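Fludcombe Residents' Association
Furnishings Working Group
Minutes of the meeting held May 17, 2018, Iswood Room

Present: N. Sukprasert (chair), four other members, minute taker. Apologies received from two.

1. Minutes of the April meeting
Approved with one change. Item 4 said members were "pleased" with the new lounge furniture. Ms. Sukprasert asked that this read "had received" the new lounge furniture. Changed.

2. Matters arising
The lamp for the stairwell is still on order. The supplier has now given three delivery dates. The group did not think it worth writing down the third one.

3. Lounge budget
The original allowance was $2,000. After the chairs and delivery, $200 is left. A member asked how the delivery charge could come to $65 when the Grundville showroom is a short drive away and two members own trucks. The chair said the charge was in the quote and the quote was approved. The member said he remembered approving the chairs. Noted.

4. Pathak proposal for the lounge
The group had a seven-page proposal from Pathak Interiors for "finishing" the lounge. Most of it concerns cushions. It says scatter pillows will "invite residents to linger." Members wanted to know what evidence there was for that, and whether lingering was something anyone had asked for. The last survey asked for better heating and a later closing time.

Two pillows per armchair are proposed, in white. The chair read out the care instructions, which call for a cool wash and air drying. There is nowhere in the building to air dry anything. One member said white would look fresh against the gray upholstery. Another said it would look fresh until the first wet weekend.

The proposal also recommends moving the armchairs away from the cabinet to "open the flow." The cabinet doors were discussed at length. Ms. Sukprasert doubted that a chair moved on paper would stay moved, as people put chairs where they want them.

5. Pillow trial
Agreed in April that one white pillow would be tried in the lounge before any money was spent. Reports were mixed. Two members said it does not stay on the seat. The seat cushion slopes at the front and the pillow cover is smooth, so it slides when a person gets up. One member said she had picked it up off the floor more than once and put it back against the armrest, and expected to do so again.

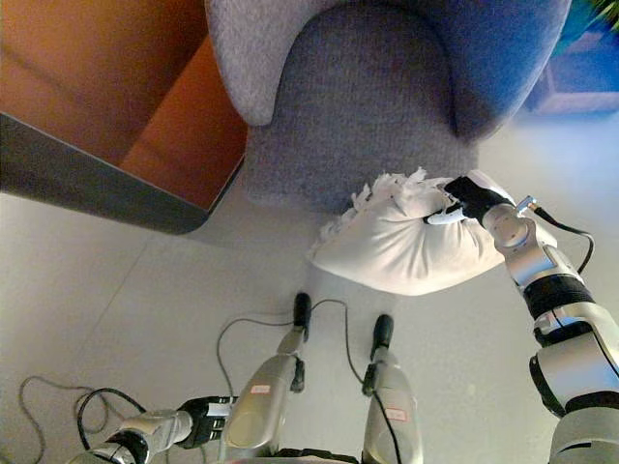

A member in favor of the purchase said one pillow was not a fair test, and that two would hold each other in place. The chair asked how. No answer was minuted. It was suggested that a pillow in a rougher fabric might grip better. Pathak does offer one, at a higher price, and the proposal does not say what it is made of.

The question of color came up again. Gray was put forward as a compromise and opposed on the grounds that there would be little point in buying a pillow to match the chair it sits on.

Decision: no purchase at this time. Trial to continue with the same pillow. Chair to ask Pathak for a fabric sample, free of charge.

6. Lounge floor
The light floor shows everything. Cleaning contractor says the current schedule is enough. Members who use the lounge in the mornings did not agree. Chair to visit early one morning and look for herself.

7. Any other business
Request for a second plant. Deferred until someone agrees to water the ones we have.

Next meeting to be set by email.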